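4. Clothing at the Worktable

4.1 Layers, sleeves and the table edge

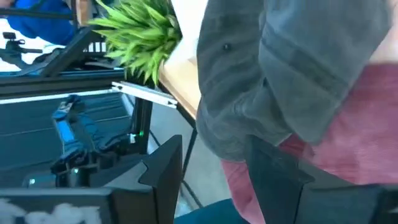 Figure 3. Dark gray garment and dusty red clothing beside a light wooden tabletop, with a green plant. The button and the wide lower edge of the sleeve are features recorded under the coding scheme in Section 4.2.

The furniture survey reported in Section 3 treated the worktable as a fixed object with a height, a surface and an edge. People who use such tables do not meet them directly. They meet them through clothing, and in winter through a good deal of it. Office seating guidance commonly assumes a lightly dressed user with close-fitting sleeves. The rooms in the present study were surveyed in December, when many occupants kept a second layer on through the working day, and the assumption did not hold for most of them.

Clothing matters to the table edge in two ways. A garment that hangs past the hip will touch the edge, or rest on it, whenever the wearer turns toward the surface from a standing position. A sleeve with a wide opening reaches the surface before the wrist does, and it can move small items or take up dust and residue from the finish. Neither effect is serious in a single case. Over a season both contribute to wear on the edge, and occupants mentioned them often enough in the preliminary interviews to justify separate treatment.

Figure 3 is typical of the material coded for posture. The hanging part of the gray garment falls in a long rounded shape next to the tabletop, and soft folds run across it, with denser wrinkles near the lower middle. The sleeve is a lighter blue-gray and ends in a wide, slanted edge above the red cloth. A garment of this shape was coded as "full" for both body and sleeve. The color of the clothing was recorded but played no part in the analysis.

4.2 Coding of garments

Garments were coded from still pictures and from notes made in the room. The scheme was drafted by Jinfeng Ding and revised after a trial on 200 entries from the Buletmont building. Each entry covers one person at one table at one moment. The final data set contains 2975 entries from 11 rooms.

The body of the outer garment was coded as close, straight or full. The same terms were used for the sleeve, with the lower edge of the sleeve noted separately as gathered, cuffed or open. Fastenings were noted wherever they could be made out, including small buttons on the body of a garment, as in Figure 3. Fastenings were included at the request of Diarmuid Hennessy, whose earlier inspection of the Plesis tables had found fine parallel scratches along the front edge that did not match any tool or item of stationery in use there. Metal zippers were the first suspect. Buttons were added to the scheme so that the two could be compared.

Fiber content was not coded. It could not be judged reliably by eye, and asking occupants to read out their labels was considered intrusive. Wrinkling was written down in the notes where it was marked, but it is a poor guide to fabric and no category was built on it. Where part of a garment was hidden by another layer, coders entered only the part that was visible and left the remaining fields blank. Blank fields were common for the lower body, which was frequently out of view behind the table or outside the picture.

Coders were instructed to leave out faces and any other personal detail. Pictures used in this section were chosen from those in which the wearer cannot be identified.

4.3 Placement of plants and other fixed items

The second matter considered here is what stands near the table. Plants were present in a majority of the rooms, either on the floor, on low shelving or on the table itself. Their position was entered only as "near" or "far" in relation to the place where the occupant stood or sat. The plant in Figure 3 was coded as near.

Occupants adjusted their standing position to protect plants more readily than to protect furniture. In the Wustosura rooms several people described stepping back from the table before turning, so that a coat or long cardigan would not brush the leaves. The same people reported no such habit with respect to the edge of the table - although the edge was the part that showed wear. We take this as an indication that surfaces of plain wood are regarded as durable, whatever their actual finish. The Polishchuk rooms, where the tables were newer and the occupants had been given written care instructions, showed more caution, and in one room a cloth had been laid along the front of the table for the winter.

Light-colored tops deserve a separate remark. Dye transfer from dark clothing was raised by the furniture supplier as a possible cause of gray patches on the pale tabletops at Plesis. Our notes do not settle the point. Dark garments were worn in every room, including rooms with no patches at all, and the cleaning records for Plesis are incomplete for the period before the survey. The question would need a controlled rubbing test on samples with a known finish.

4.4 Limits of the material

A still picture records how a garment hangs at one moment. It does not show whether the fabric later touched the table, or with what force. For this reason the codes in Section 4.2 describe the shape of clothing and its position beside the furniture, and contact was entered only from notes made by a coder who was in the room. The two sources are kept apart in Table 3.

The survey was also limited to a single season. Full sleeves and long outer layers are probably less common in warmer months, and the distribution reported here should not be read as an annual figure. A second round was planned for lighter clothing but had not been scheduled when coding closed on December 11, 2020. Rooms that were closed or in reduced use at that time are not represented, and rooms in which occupants routinely wore protective clothing over their own garments were excluded from the outset.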